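Picking back up on the jam set trials. The February batches are all used up or thrown out, so these notes only cover the peach work. Same pot, same burner, same scale as before. The Omeck thermometer still reads a degree low in boiling water, and I've corrected for that below.

The question is whether we can drop the sugar and still get a jam that holds on a spoon with no boxed pectin. Kirham wants a lower-sugar jar for the fall order and they don't want it runny.

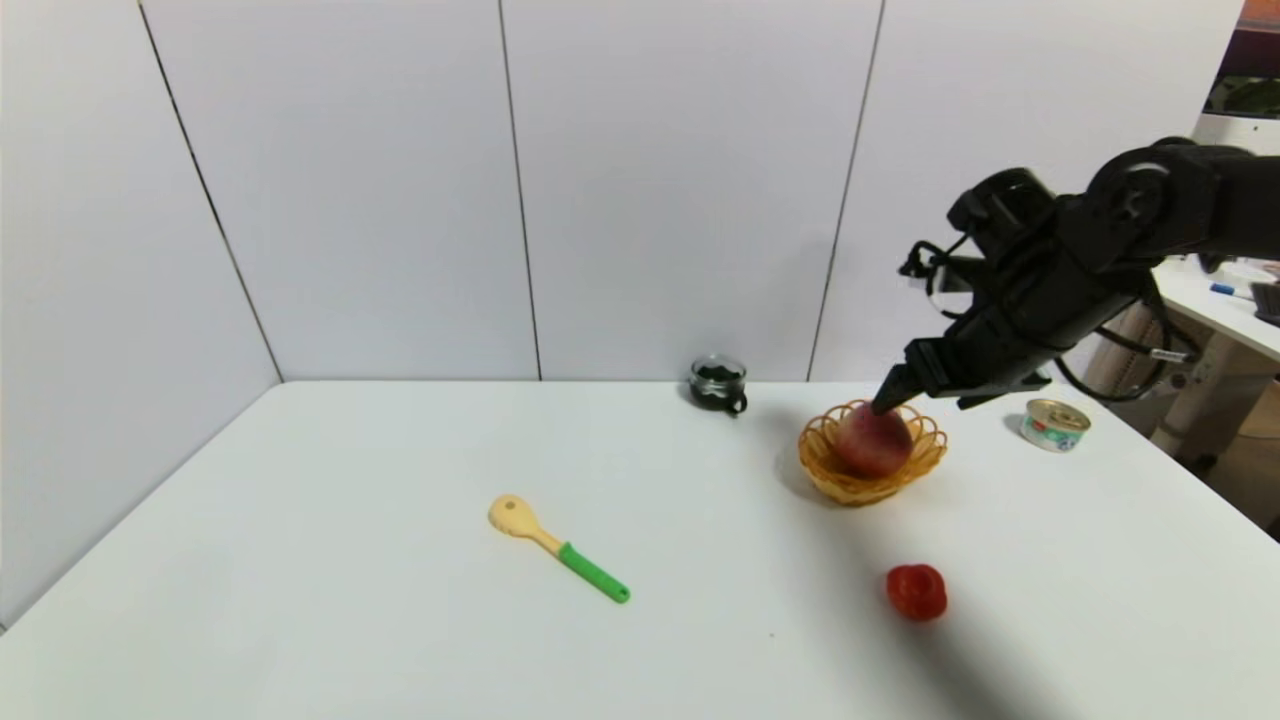 Iston, August 21, 2022

Fruit came from the Kan orchard stand. Yellow flesh, freestone. A few were soft at the shoulder and went into the compost. Scored the bottoms, blanched for 40 seconds, into ice water. Skins slipped on most of them. The firm ones needed a second dip and even then I ended up using the peeler.

Weight after peeling and pitting: 1174 g. Split it by weight into three bowls, covered, and put two in the fridge while I ran the first.

**Batch A.** 300 g sugar, juice of one lemon. Let it sit until the sugar dissolved. Brought it up slowly, then full heat. Foamed hard at first, skimmed twice. Stopped at 219 F. Cold plate test wrinkled on the second try. Color stayed a good orange. Tastes like what we already sell.

**Batch B.** Half the sugar of A, same lemon. Took much longer to thicken and never got past 215 F before it started catching on the bottom. Plate test ran. Kept going a few more minutes and it went brown at one edge of the pot. Flavor is cooked, a little like pie filling. Not bad, but I wouldn't call it jam.

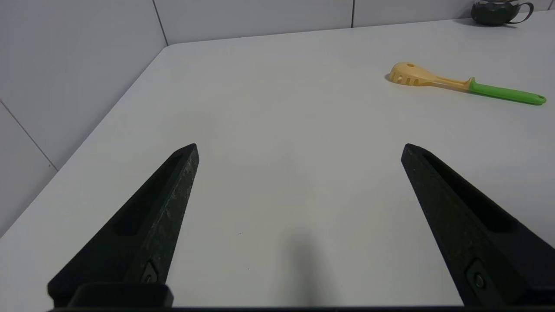 3 min read

**Batch C.** Same sugar as B, but with the lemon pips and the white pith tied in cheesecloth and simmered with the fruit from the start. Squeezed the bag out hard before turning up the heat. Noticeable difference. Sheeted off the spoon at 216 F and the plate test gave a soft wrinkle. Slight bitterness at the end. One lemon's worth of pith is probably too much for this much fruit. Next time pips only, or half the pith.

Fill and process: half-pint jars, quarter inch headspace, ten minutes in the water bath. All lids down by the time I'd washed the pot. A and C look set in the jar. B moves when tilted. Don't move any of them until tomorrow, please. The February jars got carried around warm and I still don't trust those results.

Yield was lower than I'd planned for, mostly from boiling B down so far. If we go with the C method, cost per jar goes up, and that's before lemons. Need to work that out on paper before saying anything to Kirham.
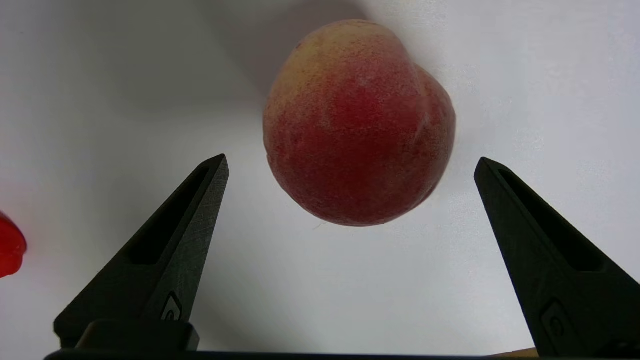

*Peach, red skin with a yellow-cream blush.*

Things to fix:

- The wide pot. Batch B had too much bottom for the amount of fruit. Use the small one for anything this size.
- Write the start time on the board. I forgot for A, so there's no cook time for it.
- pH strips are nearly out. Took one reading each on A and C, both under 4, but the strips are old. Want a proper meter reading before any low-sugar jar leaves the building.
- Label tape doesn't stick to a damp jar. Dry them first.

Next run: C again with pips only, and one with a grated green apple in the bag. If the apple works we can skip the pith question. Open a jar of each after two weeks and check for weeping at the top.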